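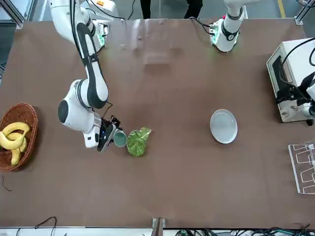 Green leaf, green cup, white plate

Camirgate Neighbors Help Board > Kitchen & Food > Storage

Why does my lettuce turn to soup in three days?

Posted by Xiomara Hutchins, 28 Dec 2019

I buy one head of leaf lettuce every week, with the best intentions, and every week I throw out most of it. By day three the outer leaves are limp. By day five there's a brown puddle in the bag and I have to hold my breath to get it to the trash. I have become a person who pays the grocery store to let me carry compost home and keep it cold for a few days.

What I've tried so far:

Leaving it in the store bag. See puddle, above.

Washing it all the day I get home and putting it back in the store bag. Faster puddle.

Standing the whole head in a glass of water in the fridge like a bouquet. This looked lovely for one evening and then my husband reached for the mustard. We were mopping under the crisper drawers for a while.

A Sirnura keeper box, the one with the little vent you slide open and closed. It came with no instructions about which position is for what. I've had it open, I've had it closed, and I've had it halfway, which felt like the position of someone who has given up. Maybe a day better than the bag.

The fridge is a Wurner, the narrow kind that came with the apartment. It has two drawers at the bottom, each with a slider marked with a picture of an apple at one end and a picture of what could be a cabbage or a brain at the other. The dial goes from 1 to 7 and I keep it on 6 on account of the milk. Sometimes the leaves at the back of the drawer go see-through and glassy before they go brown, if that tells anybody anything.

There are two of us and we eat salad maybe four nights a week, though never the four nights I planned on. I would like a head of lettuce to last until the next shopping trip. I don't want to buy the bagged stuff, as I've had worse luck with that. Also please don't tell me to grow my own. I have a north-facing balcony and a bad record.

crisper_dwayne

You have two problems and they're stacked on top of each other.

First, the glassy leaves. Those froze. Lettuce is mostly water, and when it freezes the ice breaks up the leaf from the inside, so when it thaws it goes limp and dark and then it rots in a hurry. If your dial is on 6 out of 7, the back wall of that drawer is getting very cold. Buy a fridge thermometer for a few bucks and leave it overnight in the drawer, toward the back. You want it just above freezing but not at it, mid to high 30s. My guess is you'll find it's lower. Turn the dial down to 4, wait a full day, look again. Your milk will be fine if you move it off the door, where it's warmest, and onto a shelf.

Second, the water. Lettuce wants damp air and dry leaves. Those sound like opposites and everybody gets one of them right. A wet leaf pressed against another wet leaf is where the slime starts. A dry leaf in an open drawer just wilts. So:

Take off any leaves that are already torn, bruised or brown. Do this the day you buy it. One bad leaf will take its neighbors down with it.

Pull the rest off the core. Swish them in a big bowl of cold water, lift them out (don't pour, or all the grit goes right back on), and do it again if the water was dirty.

Dry them. I mean dry. Spin, dump the water out of the spinner, fluff the leaves, spin again. No spinner? Roll them up in a clean dish towel, go out on the balcony and swing it around. The neighbors already have opinions about you.

Line your Sirnura box with a couple of paper towels, put the leaves in without packing them down, lay one more towel over the top, and close the lid. Vent closed. Change the towels when they feel wet, which for me is every second or third day.

Box goes at the front of the drawer, slider at the cabbage end. It's a cabbage, by the way. It means high humidity. The apple end lets more air through and it's for fruit.

Keep the apples in the other drawer, too. Apples, pears and ripe bananas put out ethylene gas, which gives lettuce rusty brown spots. If you've been keeping it all together, there's your third problem. I said two, I know.

I get nine or ten days out of red leaf this way and a little more out of romaine.

Marguerite on 3

Dwayne is right about the freezing but I'd argue about the washing. I don't wash mine until I eat it. I wrap the whole head in a dry towel, an old thin one, put it in a big plastic bag with the top folded over, and that's it. When I want salad I pull off what I need and wash only that. Takes me a minute and there's no box to fit in the drawer, and the Wurner drawers are not generous, I have the same one.

It doesn't hold quite as long as his way, I'd say a week. But I also don't spend my shopping day doing laundry for vegetables.

For leaves that have only gone limp (not brown, not slimy) fill a bowl with ice water and put them in for fifteen minutes. They come right back up. I've served rescued lettuce to company and been complimented on it. Once they're slimy let them go, there's no coming back from that.

And look at what you're buying! The produce shelf at Bitar gets misted all day and the heads up front are soaked through. Reach to the back, and give it a good shake over the floor when the clerk is looking elsewhere. Check the cut end of the stem as well. Pale is fresh. If it's the color of strong tea, that lettuce has been around longer than you'd like.

tb_589

just eat it faster

Xiomara Hutchins

Reporting back, in case somebody else finds this with a puddle of their own.

The drawer thermometer said 29. I've been running a small freezer and calling it a crisper. Dial is on 4 now and the milk has moved to the shelf, where my husband can't find it, so it's lasting longer as well.

I did it Dwayne's way with half the head and Marguerite's way with the other half. On day seven both were fine. The boxed half was crisper and the towel half was a little floppy on the outside but perked up in ice water just as promised. On day nine the boxed half was still good and the towel half had been eaten, so I can't speak to it.

I skipped the balcony swinging and used a spinner from the thrift store. It makes a noise like a small plane with something on its mind, but it works.

The pears have been moved to a bowl on the counter. I'd had them lying directly on top of the lettuce since we moved in.

tb_589, your method was considered.

crisper_dwayne

29! Glad you checked. Do look at it again in May when the kitchen warms up, mine always needs to go up a notch then and back down in the fall. And if your cucumbers have been going soft and watery, same cause. They like it warmer than lettuce does, so top shelf, near the front.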